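Bundau ward by-election - result and what happens next

May 6, 2023

Quick one this week as we're all short of sleep. Count finished just before midnight at the Kistum Road sports hall and the Bundau seat has changed hands. Majority of 113. Last time round it was 8, so no recount drama and the hall staff got home at a decent hour.

Winning candidate took 794 votes. Turnout poor, even for a by-election. Rain all afternoon didn't help and the polling station move from the library to the Kaewkla Centre caught plenty of people out. We had calls from residents who walked to the library first, found a notice on the door and gave up. Cards did have the new address on but in very small print. We've asked the council to write to every household before the next one.

Main issues on the doorstep, going by what readers sent in: the number 6 bus, bins, and the Jindero site. Bus came up most. Parking on Mill Lane a distant fourth, which suprised us.

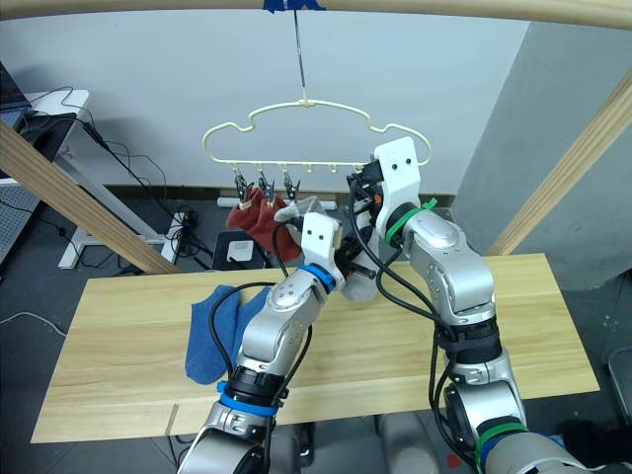

On Jindero - the new councillor has said they will vote against the outline plan as it stands. 1,000 homes, one access road, no surgery. That makes the planning vote very tight, and it could come down to who turns up on the night. Meeting is in July, date not fixed yet. Public can speak but you have to register with the clerk beforehand, three minutes each, no slides.

New councillor gets sworn in at the next full council. Surgeries will be at the Kaewkla Centre, first one to be anounced, probably a weekday evening. Until then ward emails go to the general council inbox. Don't use the old address, it bounces.

Postal votes: if yours didn't arrive in time, tell the elections office in writing, even though it's over. We know of a few in the flats behind the station. They only log it if it's in writing.

Also, the seat next door is up at the ordinary elections, so expect leaflets again before long. If you get one with no imprint on it (printer and promoter, usually tiny, at the bottom) send us a copy.

Full figures by candidate in the next issue, once the council has put the declaration up on its site.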